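How Do You Teach a Robot to Pick Something Up?

Think about how you learned to tie your shoelaces. I bet a grown-up took your hands and moved them through the loops! Some robots learn in almost the same way.

A robot arm has joints, a bit like your shoulder, elbow and wrist. A person can hold the arm and gently guide it – down to the table, fingers closed, up again. All the while, the robot's computer writes down how far each joint has turned.
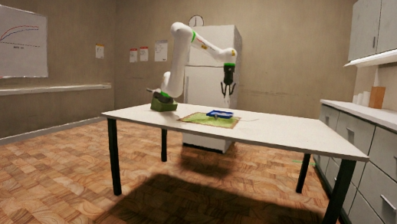
You can teach from far away, too. The teacher holds a controller and steers the arm by remote control, watching it on a screen. Sometimes the arm isn't even real! It lives inside a computer world called a simulation, where dropping things never breaks a single cup.

One go is not enough, though. If the robot only ever saw one way of doing the job, it would get muddled as soon as something moved a few centimetres. So the teacher does it again, starting from a new place each time. For an easy job, 20 goes might do. A tricky one could need 70 or more – phew!

Try it yourself! Ask a friend to shut their eyes, then guide their hand to pick up a rubber. Do it five times. Can they manage it alone on the next go?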